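How to Wrap Your Hands for Muay Thai Training

Applies to bag work, pad work and light sparring with gloves of any weight. Competition wraps with gauze and tape follow different rules and are not covered.

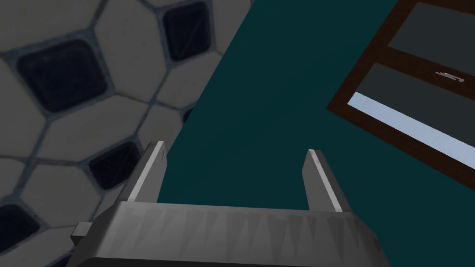

What you need

One pair of semi-elastic wraps, 180 inches long. Shorter wraps (120 inches) fit small hands but leave little material for the knuckles. Wraps should be clean and rolled with the closure strip on the inside of the roll, so that the thumb loop comes off first.

Wrapping the hand

1. Put the loop over the thumb. Spread the fingers wide and keep them spread until step 6.

2. Run the wrap across the back of the hand to the wrist. Go around the wrist 3 times, moving slightly up the forearm with each turn. Keep the layers flat.

3. Bring the wrap diagonally across the back of the hand and go around the knuckles 3 times. The front edge should reach just past the knuckles.

4. Return to the wrist. From the thumb side, pass the wrap between the little finger and the ring finger, then back to the wrist. Repeat for the other two gaps, ending between the middle and index fingers.

5. Circle the thumb once and go back across the hand to lock it. Do not pull hard here.

6. Make a fist. Use the remaining length on the knuckles, then finish at the wrist and close the strip.

Checking the tension

Open and close the hand ten times. The wrap should feel firm in a fist and slightly loose when open. If the fingertips tingle or change color, take it off and start again from step 1. A wrist that bends back easily needs one more turn, taken from the knuckles.

Common errors

Pulling the wrap tight with the fingers closed. The wrap will pinch as soon as the hand opens.

Folds in the palm. These cause blisters under the glove.

Care

Wash in a mesh bag at low heat and hang to dry. Replace the pair when the elastic no longer springs back or the closure strip lifts during a round.

Filed under: Equipment, Beginners
Next: Fitting a mouthguard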